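Two hours inside the Tarnel hardware plant

The group met at the gate at eight, still stirring sugar into gas station coffee, and by ten past we were in safety shoes. I fit kitchens for a living, mostly small ones, and I have been putting Tarnel drawer runners into cabinets for years without ever seeing one made. So yes, I was excited!

Bogdan Olteanu runs the press shop and took us through it first. Steel strip comes in on coils, gets punched, then rolled into profile so fast that you only see a silver blur. It's loud in there. He had to shout the best part, that the full-extension runner is rated for 65 kg and they test it loaded well past that. I bought a pair of their older runners for my own pan drawer and they have never sagged, so I believe him.

Next door is the pull-out larder line, and this was the bit I had come for. The new Cluvero larder fits a narrow cabinet and brings the shelves out and around the corner in one move. Violeta Montecinos, who designed the hinge arm, let each of us open and close it as often as we liked (I was asked to give someone else a turn).

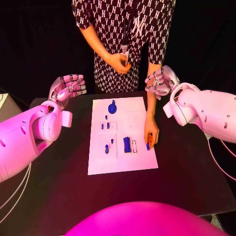

Soft-close dampers get a room to themselves, and Violeta could have talked about them all morning. The trick is in how the oil moves past the piston, and a tiny change in the seal makes a door either slam or hang open like it's waiting for you. Small parts are fiddly by nature - look at the fingertips on that little blue cylinder on the white sheet and you get an idea of the scale I like working at. She handed me a damper with the casing cut away, and I pushed it in and out until my thumb hurt.

We finished in the showroom, where a galley kitchen has been fitted out with every insert they sell. The spice pull-out beside the oven is my favorite, and the tray dividers lift out for washing. I came home with a catalog of 1,733 items and a list of clients to call.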